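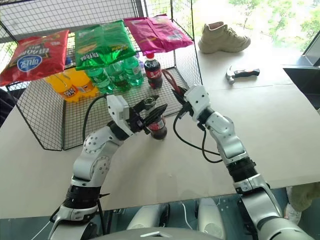
What happens to the people on a packing bench when a robot takes over part of the work? At Giannakopoulos, a snack and drinks supplier in Vostcombe, they have kept their jobs, but most of them now spend the shift doing something different from what they were hired to do.

The company began using two-armed robots at its Vostcombe site in November. The machines handle bottles and bagged snacks for the mixed orders it sends to offices, small hotels and waiting rooms. They were supplied by Zedilness, which also trains the staff who work next to them.

Michalis Lazaridis, who runs the packing floor, said the company had trouble keeping people on the early shift, which starts at 5:30 a.m. Workers were lifting and turning bottles for hours at a time, and several had asked to be moved because of sore wrists.

"People would do a year and then go to the warehouse across the road," Lazaridis said. "I was training somebody new every few weeks. I wanted to give the ones who stayed a reason to stay."

The site sends out 3,011 product lines over a full year, counting seasonal items. The robots are cleared to handle 96 of them. Anything in glass, anything chilled and anything in an odd-shaped box is still packed by hand.

Bottles were among the first items cleared. A bottle has to be gripped firmly enough that it does not slide and gently enough that the label is not torn. Snack bags are harder, Lazaridis said, as they change shape every time they are touched, and the company still has people check each rack of bags before it leaves.

Workers on the floor are now called cell leads. They load the racks, watch the arms, step in when an item is dropped and write down what went wrong. Each lead gets two weeks of paid training and a raise of $1.40 an hour. The raise was a condition set by the workers before the training began, and it was agreed to in writing.

Not everyone likes the change. Some longtime packers told managers that watching a machine is more tiring than doing the work, and that the hours go by slowly. The company has responded by rotating leads off the robot benches after 90 minutes and putting them on hand packing or returns for the next stretch.

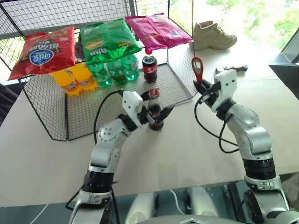 A cola bottle in one gripper and a red-handled bottle opener in the other at a robot bench.

Tools are the next step. Giannakopoulos also sets up drinks tables for events, and it wants the robots to be able to pick up and hand over simple items such as openers. That work is still being tested and is not part of any customer order. Lazaridis said he did not expect it to be ready before next summer.

Speed has been a sore point. An experienced packer is still faster than a robot on a mixed order, and the company has not claimed otherwise. Its target is 200 orders per robot bench per shift. Lazaridis said the benches have reached that on good days and fallen well short on others, mostly when bags slip or a rack is loaded at the wrong angle.

There have been no layoffs tied to the robots, according to the company. It has stopped hiring for the early shift, however, and two packing jobs left open by retirements have not been filled. Workers have asked for a written promise that no one will lose hours through the end of next year. Management has said it will give an answer after the holiday rush, when the site ships more than 2,000 orders a day.

Staff can also apply for a repair course run by Zedilness at its center in Pladby. It covers changing gripper fingers, checking cables and restarting an arm safely. Four workers have signed up so far, and the company pays for their travel and their time. Those who finish will be able to make small repairs on site without waiting for a technician to drive over.

A second group of cell leads starts training next month. Applications are open to current staff on all shifts, and forms are available in the break room.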